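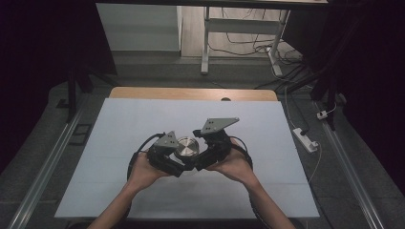

Both hands under the gripper, metal cylinder between the fingers.

I've been nagging people at Trutari about handling rules for a while now, so I'm chuffed to say they've finally got some! The new code of practice for hand-held grippers came in this April, and it fits on 4 pages (I've read shopping lists that were harder going).

Svatopluk Skála wrote most of it. The bit I like best is the check before each session: fingers, screws, cables, then a note in the log with your initials. Anything metal gets held with two hands, and cables stay clear of your wrists. After 200 grasps you stop and have a proper break -- no swapping with a mate and carrying on.
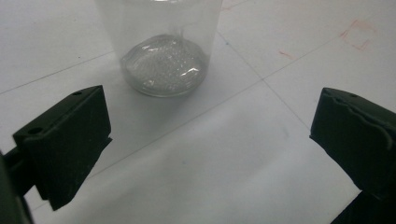 Fingers open, with a clear plastic cup ahead on the tiles.

Cups and other light things get their own section. You come in slowly with the fingers wide, and if something spills you wipe the floor before the next go. Svatopluk tells me 13 people have signed up to the code so far, and Plavilum wants a copy too. I'd still like a line on finger wear -- maybe next time.

Comments

Demetrius Nakamura: Good stuff, but 200 is a lot on my wrists. Can we make it fewer?

furtuna_fan: Where do I get the 4 pages?

Contact us | © Sudirum | Back to top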